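4.3 Checking the hand-held gripper before a session

Do this check each time the gripper comes out of its case, and again after any finger change. You need the 3 mm hex key and a dry cloth.

1. Place the gripper on a flat surface and open the fingers fully.

2. Look at both finger pads. Replace a pad if the ridges are worn smooth or the tip has split. Pads are always changed in pairs.

3. Press each orange bracket sideways with your thumb. If it moves, tighten its screws a quarter turn at a time.

4. Wipe the square markers with the dry cloth. Do not use solvent – it lifts the black print.

5. Start the Evska viewer and hold the gripper facing the work table at normal working height.

6. Check that both markers are in view and that neither is covered by a cable, a sleeve or the other hand.
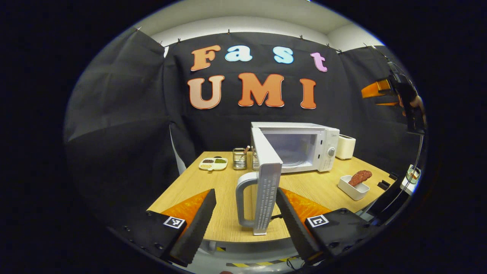 Figure 13. Gripper view facing the microwave, with the door open and one marker on each side.

7. Close and open the fingers slowly three times. The width reading in the viewer should follow without jumping. If it drops out, repeat step 4 and try again.

8. Write the result on the check sheet with your initials.

Note: The view is strongly curved towards the edges. Straight table edges will look bent, and this does not mean the lens needs adjusting.

Caution: Keep fingers clear of the pads when closing the gripper. Do not rest the gripper on its pads between runs.

If the reading still drops out after cleaning, stop using the gripper and report fault code 746 to Paavo Salminen at the Jillgate workshop. Spare pads are ordered under part number 870.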